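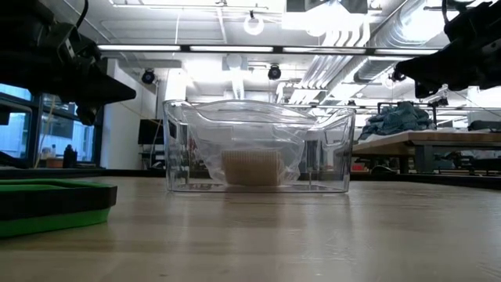 Bin, bag and block on the table at Dindeck, with both arms over it.

Paid operators wanted for two-arm teaching sessions
Pinero Handling Group, Lakent
Posted 13th July

We are hiring people to drive a pair of robot arms by hand, over and over, so that a learning system has something decent to copy. The work is repetitive, the pay is fair, and we have doubts about parts of it ourselves. Please read the whole notice before you write to us.

What the project is

Pinero is testing whether a two-arm setup can learn to deal with things inside clear plastic bags inside clear plastic bins. Anyone who has watched a camera try to find the edge of a see-through bag will know why this is still an open question. The bag folds, the bin wall shines, the overhead lights show up in both, and the thing you want is somewhere underneath.

Our partner on the learning side, Mavromatis, believes that enough good human examples will get us there. I run the collection side and I am less sure. I have sat through a lot of talks where a machine does something charming with a bag and then you find out how many tries were left out. So we are going to keep the tries. All of them go in the log, including the ones where the operator gives up, and the results will be written up whichever way they come out.

If you want to join a team that thinks it is about to replace warehouse staff, there are plenty of those, and they have better snacks.

What you would do

You sit at a control station and move two hand controllers. The arms follow. A session is a run of short episodes, each starting from a layout we give you on a card. Typical episodes at the moment:

Open the bag with one gripper and hold it open while the other reaches in.
Take the block out of the bag without lifting the bin.
Put the block back in and lay the bag flat over it.
Lift the bag and block together and move them to the tray.
Free a gripper that has caught a fold of plastic.

At the end of each episode you press one of three buttons: done, partly done, failed. Then you reset the table by hand and go again. Between blocks of episodes you write a line or two about anything odd. "Bag stuck to left finger, shook it off" is a perfectly good note. "Went fine" is useless to us when the button already says so.

We will not ask you to hit a target number of successes. The last contractor we used did set one, and what we got was a pile of very similar episodes with the hard layouts quietly avoided. We threw out most of it. If you spend a whole session failing on a hard layout in an honest way, you get paid the same and I will probably thank you.

Hours and pay

Each session lasts 2 hours, with a break in the middle that you are expected to take. Pay is $85 per session, including the time spent on resets and notes. Training is one full session and is paid at the same rate, whether or not you stay on. Parking is free. Travel is not covered, and I am sorry about that; I asked.

We have 268 sessions to fill between now and the end of November. Most people will want a few a week. More than one a day is not allowed, as the notes get worse and so does the driving.

Who we are looking for

You do not need a degree or any background in robotics. You do need:

Steady use of both hands, and enough patience to do the same small thing many times
Eyesight good enough, with or without glasses, to follow a clear bag on a screen
Willingness to mark your own work as failed
Plain written English for the notes
To be 18 or over and allowed to work in the US

Left-handed people are very welcome. Our first batch came almost entirely from right-handed operators, and you can see it in how little the left arm does. People who sew, pack parcels, fish, fix bikes or work in kitchens have tended to pick this up quickly. People who play a lot of video games have been mixed: fast to learn the controls, but some of them treat the arm as if it weighs nothing.

Operators from the first batch can apply again. Please say so in your message so we can keep your old and new episodes apart.

What we record

The camera by the table, the positions of both arms, the state of the grippers, your button presses and your notes. We do not record your face or voice. Episodes are stored under an operator number, and the sheet that links numbers to names stays with me.

You should know what you are agreeing to, though. Once an episode has been used for training, we cannot pull it back out of the model. We can delete the recording if you ask, and we will, but I am not going to tell you that this undoes anything. Mavromatis may also use the episodes in later projects on handling bags and bins. If you do not like that, do not sign. The consent form is two pages and you can have it before you apply.

A fair question

People ask whether they are training the thing that will take their job. In our case I doubt it, for now. In the latest check, the system was given 79 bagged-block episodes to attempt alone, on layouts it had not seen, and it did badly on any where the bag was bunched up near the rim. It was good at layouts close to the ones it had been shown. Whether that counts as learning or as a very expensive habit is something we argue over at lunch — you are welcome to join in.

That said, the aim of the work is a machine that does this by itself. I would not want anyone to take the job thinking otherwise.

How to apply

Write to Iqra Baloch, collection lead, using the contact form on the Pinero jobs page, with "Operator, Dindeck" as the subject. Tell us which times of day suit you, which hand you write with, and one fiddly thing you have done with your hands for longer than you wanted to. No résumé needed. Cover letters will be read but not enjoyed.

If your times fit, we will invite you to try the controls on a practice layout before either side decides. Applications stay open until the sessions are filled. The entrance to Dindeck is on the loading side of the building, and the front door has no bell.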